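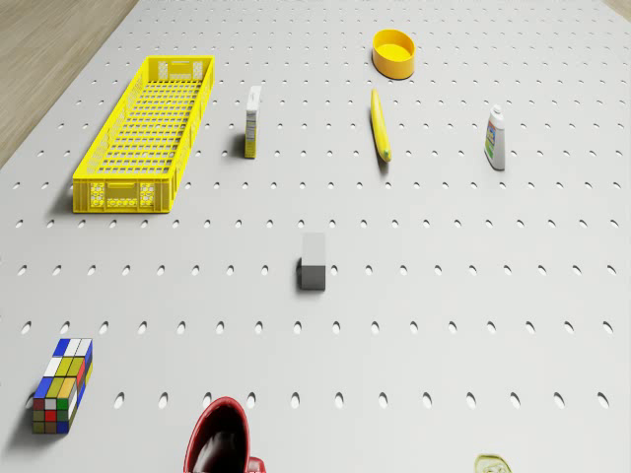
Yellow crate, long one, on the perforated top.

December, 8:14 am

Glue shelf life, continued. Opened the last of the old Tasavel hide glue pearls, plus the new bag from Brollow. Want to know if the old stuff is still worth using on the chair repairs or if I should quit being cheap and toss it.

Soaked both overnight in cold water, same jar size, same fridge shelf. Old pearls swelled slower, still had hard centers this morning. Gave them 2 more hours. New ones fine. Smell – old jar a bit stronger, not rotten.

Heated both in the double boiler. Pot thermostat drifts, so I sat there with the thermometer like an idiot and kept nudging the dial. Skimmed the foam off the old batch twice. Strings ok off the brush, maybe a little thin. Brollow batch skinned over fast, had to keep the lid on.

Glued up 14 maple blocks, end to side, 8 with the Brollow and the rest with old Tasavel. Rub joints, no clamps. Two of the old ones slid while I was on the phone with Egilsson about the spruce delivery (late again, now "after the holidays"). Pushed them back but mark those as suspect. They're the ones with a pencil X.

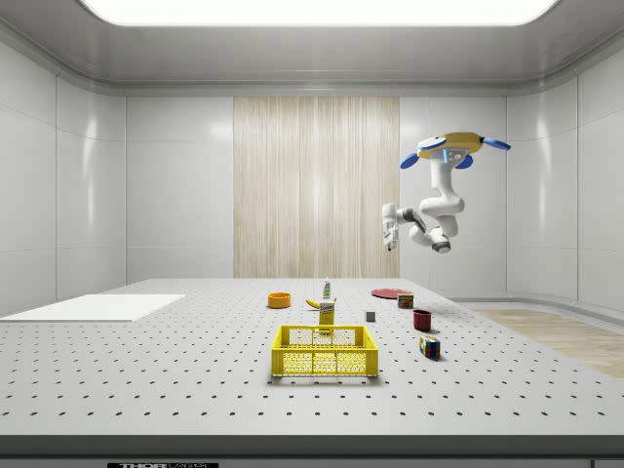

Afternoon, 3:30

Everything gelled. Left the heater off on purpose, the shop was cold all day and I want to see what a normal winter glue-up looks like. Next time warm the wood first. I write this every year.

Renzo Monti stopped in for his bench plane and looked at the blocks. He says the thin stringing is from overheating, and that anything cooked above a simmer looses its grab within the hour. Could be. I did let the pot get away from me once, before I noticed the dial. He also wants his dowel plate back, Renzo if you read this it's in the second drawer.

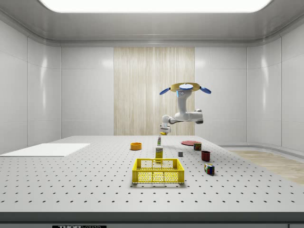
White arm over the table, small bottle farther down.

Next morning

Break test. Block in the vise, hammer, one tap at a time. Not science but good enough for chairs.

Brollow: wood tore on all but one. The odd one let go clean along the glue line, shiny surface, starved joint I think. My fault, I wiped too much off.

Old Tasavel: mixed. The X blocks popped right off, no surprise. Of the others half tore wood and half came away in a brittle sheet. The brittle ones were the last ones glued, so teh pot had been hot the longest. That fits what Renzo said more than it fits old glue.

So the test doesn't tell me what I wanted. Should have alternated batches instead of doing all of one and then all of the other. Redo.

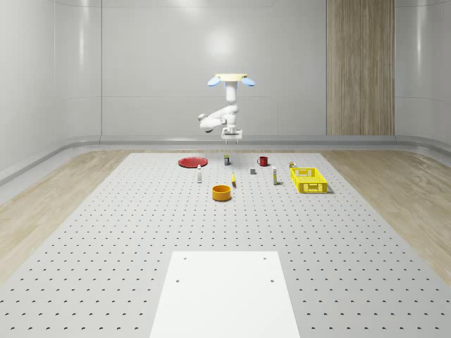

Far end of the work table.

For the redo:

- fresh soak, both kinds, weigh the water this time
- alternate blocks
- borrow the Susness warmer if they're not using it, mine can't hold a temp
- plane the end grain again, 200 grit left it fuzzy
- warm the blocks!!

Old bag stays on the shelf until then, lid taped. Don't use it on the rocker.

Shop notebook – questions to the front bench – © the shop – Back to top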